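Drevside garment handling – equipment plan

This folder holds the budget sheet for the second work cell at Indville. Prices are in Canadian dollars, before tax. The file parts.csv has 126 lines, and 30 of them are still without a quote. 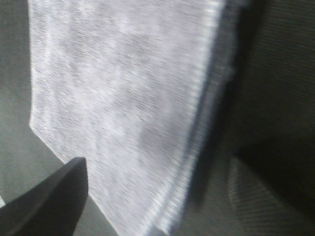 Spare gripper fingers are the biggest open item – we ask for 1,902 dollars, enough for seven pairs. Delivery from Mayrhofer must be confirmed before we order.

Contact: Syahrul Wibisono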